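Checking and Correcting Indoor Humidity for a Home Book Collection

Applies to: cloth, leather and paper bindings kept in living areas. Photographs, film and vellum need tighter limits and are not covered.

Last revised 24 September 2023 by Yoon-hee Yeom

Paper and binding materials take up and release water until they balance with the surrounding air. A book kept at a steady moderate humidity changes very little over decades. A book that swings between damp and dry every few days will warp at the boards, crack at the hinges and loosen at the spine. The procedure below covers measuring a room, finding the damp spots in it, and bringing the level into range.

Target range

Keep relative humidity (RH) between 40 and 55 percent. Short excursions to 60 percent are tolerable. Sustained readings above 65 percent allow mold to grow on starch paste, leather and coated paper. Below 30 percent, leather dries and older adhesives become brittle.

What you need

Two digital hygrometers with a stated accuracy of 3 percent RH or better
A sealable clear plastic bag, one gallon
A bottle cap and table salt
A notebook or spreadsheet
A dehumidifier or humidifier, depending on results

Step 1. Check the hygrometers

Fill the bottle cap with salt and add water a few drops at a time until it has the texture of wet sand. There should be no standing water. Place the cap and both hygrometers in the bag, seal it with some air inside, and leave it at room temperature for at least eight hours. Do not open the bag to read the displays.

The air above saturated table salt settles at 75 percent RH. Subtract the displayed value from 75 to get the correction for each unit. A unit that shows 71 needs 4 points added near that level. Write the correction on a strip of tape and stick it to the back of the housing. Discard any unit that is off by more than 10 points.

Step 2. Take baseline readings

Place one hygrometer in the open room at chest height, away from windows, vents and radiators. Place the second inside the bookcase at the back of the lowest shelf. Record both at the same times, morning and evening, for 17 days. A shorter run can miss a change in the weather.

If the shelf reading is more than 5 points above the room reading, air is not moving behind the books. The usual cause is a case pushed flat against an outside wall.

Step 3. Correct the placement

Unload the case before moving it. Leave a two-inch gap behind it if it stands on an outside wall, or move it to an inside wall. The bottom shelf should be at least four inches off a concrete floor. Low cases are more exposed to floor damp than tall ones, so put the least valuable volumes at the bottom.

Vacuum each compartment with a brush attachment and wipe it with a barely damp cloth. Let it dry for a full day before reloading.

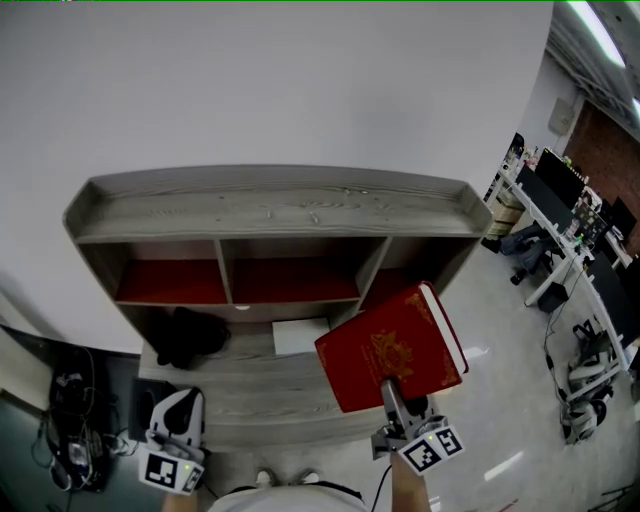

Decorated hardcover in front of a low three-cubby shelf.

Reload with books of similar height next to each other so the covers support one another. Leave one inch between the fore edges or spines and the back panel. Pack firmly enough that books stand upright, but loosely enough that one can be taken out by the middle of the spine without dragging its neighbors. Store anything over 14 inches tall flat, no more than three deep.

Step 4. Adjust the air

Work out the room volume in cubic feet before buying equipment. The Ninden reading room used for the test readings on this page is 1,411 cubic feet, and a small compressor dehumidifier handled it without running continuously.

For readings above range, set the dehumidifier to 50 percent and place it at least six feet from the case. Do not aim the exhaust at the shelves. Empty the tank daily or run a drain hose.

For readings below range, which is common in January with forced-air heat, first lower the thermostat by two or three degrees. Cooler air at the same moisture content has a higher RH. Add an evaporative humidifier only if this is not enough. Avoid ultrasonic models, which leave mineral dust on the covers when filled with tap water.

Change the level slowly. A shift of more than 5 points in a day stresses the joints of a bound book.

Step 5. Recheck

Repeat the paired readings for one week after each adjustment. Once both units stay within range, a weekly reading is enough. Repeat the salt test once a year and after any battery change.

Mold

If you find fuzzy or powdery growth, seal the affected book in a paper bag and move it out of the room. Do not brush it indoors. Wear an N95 respirator and gloves. Books with active growth on the text block should go to a conservator.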